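Workshop notebook, Moltby, June

Wax oil day! Kartini's new batch of linseed and beeswax finish is ready and it smells wonderful. She cooked it at a ratio of 400 ml oil to 100 g wax, softer than last time, and it spreads like butter. First coat went on the ash stool at 10 a.m. and the grain just leapt out – I may have called everyone over.

Afiq wants to try it on the Pridov bench too. I said yes, but only the underside until we've seen how it cures. Test piece 826 is on the shelf by the window, please don't touch it!

Same week, over on the engine side, cylinder head and sockets:
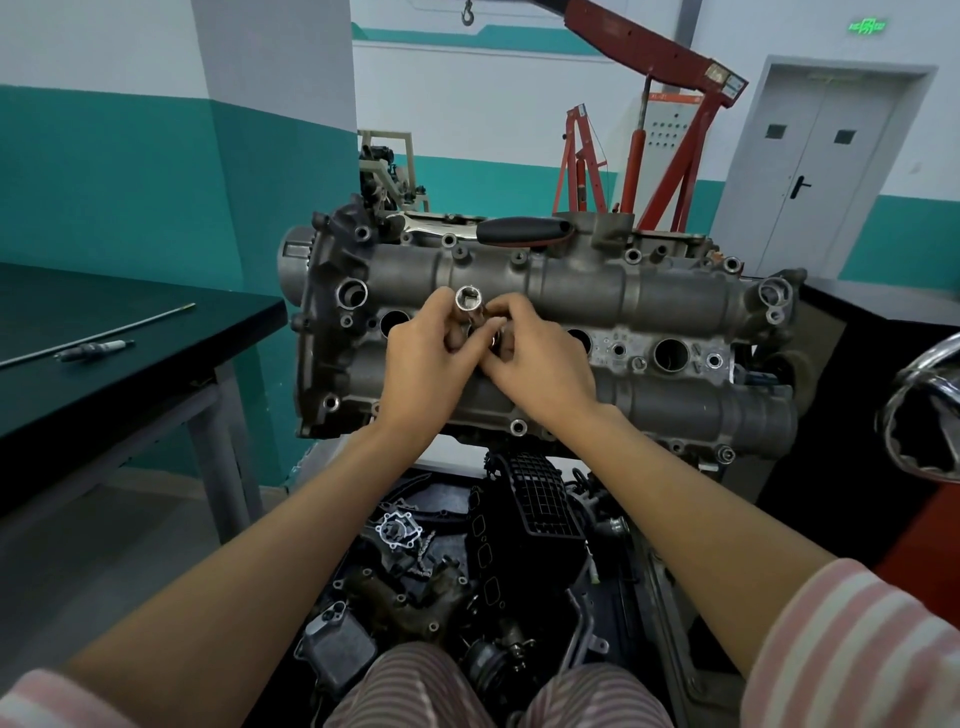
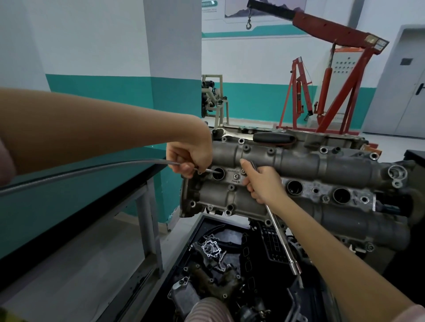
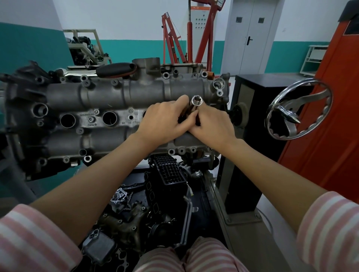

Second coat at teatime, much thinner, buffed off with an old cotton sheet. Lovely low sheen, no stickiness at the edges. The end grain drank it up, so it'll want a third.

Gilang asks whether a splash of orange oil would help it soak in. Worth a go on scrap. Also need more tins – Grastance do the flat ones with the good lids. Rags go outside on the line, spread flat, never in the bin.

Tomorrow: third coat, then the water ring test with Michalis's mug.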